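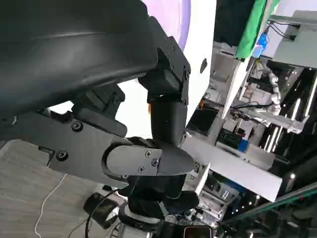 Skoston 2 — motion planning for arms that work in tight quarters

Print this page | E-mail this page

I started writing Skoston because I was tired of babysitting arms in crowded shops. There's always a cabinet, a shelf or somebody else's robot right where you'd like the elbow to go, and a loose cable on the floor for good measure!

Skoston takes your arm model and a map of the room and hands back a path with some breathing space in it. You set the clearance per link (I keep mine generous near the gripper and stingier up by the shoulder), and it replans when the map changes. Black brackets against a black body panel used to give my depth filter fits, so version 2 has a separate self-mask tool — load the model, check the overlay, save.

What you get:
- planner and self-mask tool
- path viewer with playback
- drivers for seven arms, with two more in testing
- plug-in for the Lirley mapper

It runs fine on a plain desktop. Cables are still the weak spot, I'll admit — the planner only knows about the ones you draw in by hand.

Licenses are per machine and come through Mududum. Write to me there if your arm isn't on the list, I do read everything.

— Umesh Uniyal

Updated November 4, 2023
9 comments | 2 shares

Related items
Lirley mapper
Vishwakarma gripper control
Skoston 1 (older release)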